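Do expensive sheets really sleep cooler?

I have been reading about bedding for a month now, and my main finding is that the people who sell sheets have a great many words for "cotton." There's crisp. There's buttery. There's "breathable," which as far as I can tell describes any cloth you could hold over your mouth and live.

It started in May, when our bedroom got stuffy and my brother-in-law Iolo Landeg told me I was sleeping on the wrong thing. He had bought a set from a company called Zodness and wouldn't stop talking about it. The set has a cooling finish. Cooling how? He didn't know. I wrote to Zodness and asked, and 12 days later I got a reply thanking me for my interest in better rest.

So I bought a set myself, and a cheaper one from Jerine to go against it. I kept notes for 17 nights, swapping when the laundry allowed -- not science, I know, but more than either company would show me.

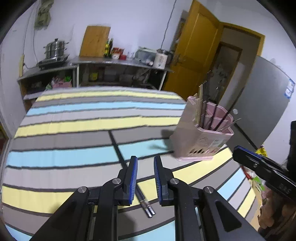
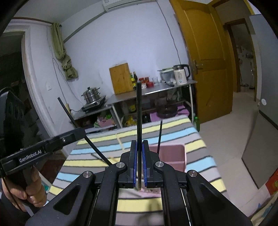
Thread count is where I lose patience. The number is supposed to tell you how many threads are packed into a square inch, and some brands get it up by counting the strands twisted inside each thread. Then they charge you for the math. Color and pattern tell you even less, though I'll admit they swayed me in the store. A striped sheet like the one in the first picture, pale yellow and light blue and gray, looks cool and airy to me, and I'd probably have sworn it felt that way too. That's the trouble with asking people how they slept.

My notes don't favor either set. The bad nights were the muggy ones, and on those I woke up at 3 a.m. whichever sheets were on. Opening the window helped. So did kicking off the blanket, a method I'm giving away free.

The Zodness set did feel nicer out of the package. After 7 washes I couldn't pick it out with my eyes shut, and my wife couldn't either. The label says 100 percent cotton. So does the Jerine label.

Iolo now says I should have tried the pillow. I looked it up. It has a cooling finish.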